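Aller Laundry Notes: Dark Clothes and Front Loaders
Frequently asked questions

Do I really need to wash black clothes separately?
Mostly, yes. Labels that promise a "color-safe mixed load" are optimistic. Pale fluff shows on black and on almost nothing else, so the towels you saved time on will cost you an evening with a lint brush.

How do I tell lint from fading?
Look closely, in good light. Pale specks scattered over a dark surface can be fluff, worn fibers or plain soap residue, and I don't trust anyone who claims to know at a glance. Press tape on a small patch. If the specks lift, it was lint.
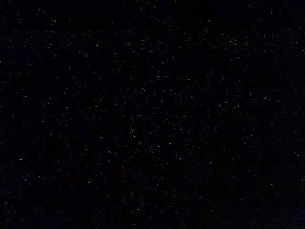

Issue 695

Do lint sheets work?
I have tried the Flurkum and the Pramard. Both boxes make large claims. I saw little difference from an empty drum — a good shake outdoors did more.

Is a higher spin speed bad for black cotton?
The Sarıgül leaflet says to stay at 700. I have gone higher with T-shirts and noticed nothing. For knits I would stay low.

Should I check the drum and grille before every load?
Before a dark one, sure. One black garment slumped at the side of the drum is easy to miss when the door is open and you are in a hurry. The grille across the lower lip has small round holes, and a damp cloth goes over it in seconds. 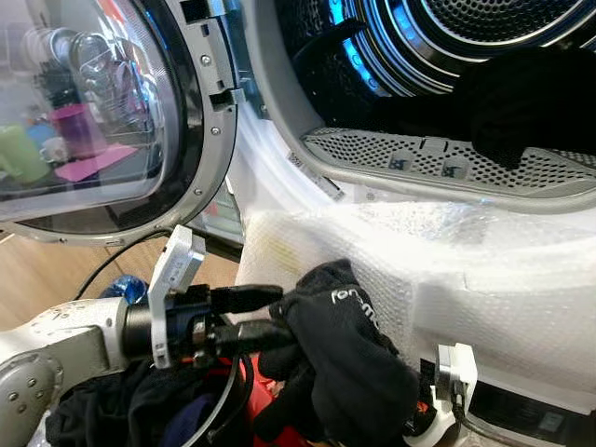
Care and storage

Can I leave bubble wrap on the front of the machine?
For a move, fine. As everyday protection I doubt it does much, and it must never cover a vent.

Do special detergents keep black black?
Some may slow the fading. None I have bought brought it back. Cold water and turning things inside out are free, so start there.

Last updated April 4, 2019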